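# About Fluris

Hello, and thanks for clicking through! I'm the one who unpacks the boxes, washes the plates, answers the emails and writes everything you read on this site, so if something's spelt wrong it's down to me.
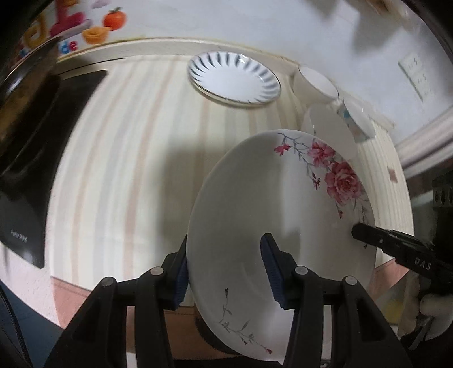 ## What we do

Fluris is a second-hand china shop in Stirkport. We buy, sort, wash and sell old tableware, mostly the flowery sort, and mostly in ones and twos. If you've broken a plate from your gran's set and can't find another, or you just fancy eating your toast off something with a big pink rose on it, you're in the right place.

I've got a soft spot for plates where the flowers keep to the rim. A white plate with a spray of blossom up one side and a thin little twig on the other, and all that plain space left in the middle for your dinner – lovely. You get the pattern while the plate's full and you get it again when it's empty. Plates that are busy all over have their fans too (we sell plenty) but I do think a fried egg looks lost on them.

We don't do new china, and we don't do reproductions. We also don't do cutlery any more, as it took up two whole drawers and I could never find matching forks.

## How it started

I began with a trestle table at the Bevan Hall sale, one Saturday's worth of plates wrapped in newspaper in the back of a very small car. I'd inherited a dinner service from an aunt, 73 pieces of it, and I had a flat with one kitchen cupboard. So off it went, piece by piece, and people kept asking me what else I had. I didn't have anything else! I went and found some.

The table turned into a lock-up, and the lock-up turned into the shop in Ona Yard, where we've been ever since. It used to sell fishing tackle and there are still hooks in the ceiling beams. I hang the jugs from them.

My sister joined after the first year. She does the buying and the sums, and she's much better than me at saying no to a box of odd saucers. There are four of us now, counting our two part-timers, who between them cover the counter, the packing bench and the endless tea.

## Washing, checking, sorting

Everything that comes in gets washed by hand, one piece at a time, in a plastic bowl set inside the sink so that nothing knocks against the tap. Warm water, a small squirt of washing-up liquid, a soft cloth. No scourers, and never the dishwasher for anything with a gold edge. I've learnt that one the expensive way.

Then each plate gets a proper looking over. I tip it up on its edge and turn it under the light, as a hairline crack that's invisible flat on the table will often show itself when the shine slides across it. After that I run a fingertip round the whole rim, back and front, feeling for nibbles. Last of all it gets a gentle tap with a knuckle. A sound plate rings and a cracked one goes *tuk*, and once you've heard the difference you'll be tapping plates in other people's houses.

We sort into three lots:

- **Table** – sound, clean, ready to eat off. Light knife marks are fine and we'll mention them.
- **Wall** – a chip, a crack or worn colour. Pretty on a dresser or a hook, but please don't put gravy on it.
- **Bits** – broken beyond either. These go in the crate by the door for mosaic makers and for the bottoms of flowerpots. Help yourself, it's 15p a handful.

If we've put a plate in the wrong lot, tell us and we'll put it right. It does happen, mostly late in the afternoon.

## Finding a match

This is the part of the job I like best. Send us a photo of the front, a photo of the back, and the measurement straight across from rim to rim. That last one matters more than people expect! Makers often did the same flowers on several sizes, and a dinner plate that's a finger's width too small will annoy you for ever.

If there's no mark on the back, don't worry. Tell us about the flowers instead: what colour they are, whether there are buds, whether the stems are green or grey or brown, and which bits of the rim are left bare. We keep a big scrapbook of patterns (an actual one, with glue) and a wants list pinned up behind the till. The list has room for 100 names and it's usually close to full, so there can be a wait. The longest hunt so far took us 18 months, for a gravy boat stand, and when it finally turned up I did a little dance in the yard.

Looking costs you nothing. You only pay if we find the piece and you want it.

## Packing and posting

Plates travel on their edges, never flat in a stack. Each one is wrapped in tissue, then in two layers of corrugated card, then stood upright in a snug row with scrunched paper on all sides. Cups get stuffed as well as wrapped. Before we tape the box up we give it a shake, and if anything moves it all comes out again and gets more paper.

We reuse every box we can, so yours may well arrive saying it's full of crisps or cat food. It isn't, sorry.

If something breaks on the way, send us a photo within a week and we'll refund you. Keep the pieces or bin them, we don't need them back.

## Selling to us

We're always glad to look at flowery china, whether it's a whole cupboard or half a tea set. Please ring before you carry it all down here, as the yard is cobbled and parking is a pain. For bigger lots we'll come to you if you're within a short drive of Stirkport.

What we can't take: anything that's been glued, anything with a nasty stain under the glaze, and commemorative mugs. We have so many commemorative mugs.

## Coming to see us

We're at the far end of Ona Yard, Stirkport, through the arch and past the bicycle shop. There's one step up at the door and a portable ramp, so knock on the window if you'd like it put out. Prams are fine. Rucksacks are best left behind the counter, for everybody's nerves.

The back room opens up again in March, once the new shelves are in, and all the soup bowls and serving dishes will move through there. Until then they're in boxes under the stairs, but just ask and I'll dig them out for you.

*Page last updated December 24, 2023*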